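Ukdale Library keeps its doors open until 11 pm

UKDALE, Aug 20, 2024 - Ukdale Library will stay open until 11 pm on weeknights, a decision reached after two years of consultation and a great deal of cold tea.

The late hours began as a trial in February, when the library expected to be left alone with its radiators. Instead, the 200 seats on the ground floor filled with students, shift workers and people whose neighbours had taken up the drums.

Penemis, the local lighting firm, has paid for new reading lamps to replace the old ones, which hummed in a colour best described as dental. Zarow Bakery will run the coffee counter. Its cheese scones are permitted in the reading room. Its soup, following an incident in Local History, is not.

Late fees after 6 pm will be the same as late fees before 6 pm, a point the library was asked to clarify more often than it had hoped.

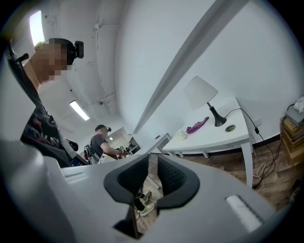
According to one regular, the best thing about the new hours is that the newspapers are finally free, the morning crowd having gone home to argue with the television. The same reader would still like softer chairs.

Chairs are under review.

Borrowers can join at the front desk with proof of address. The Pîrvu Street entrance closes at 8 pm; after that, please use the side door and push harder than seems polite.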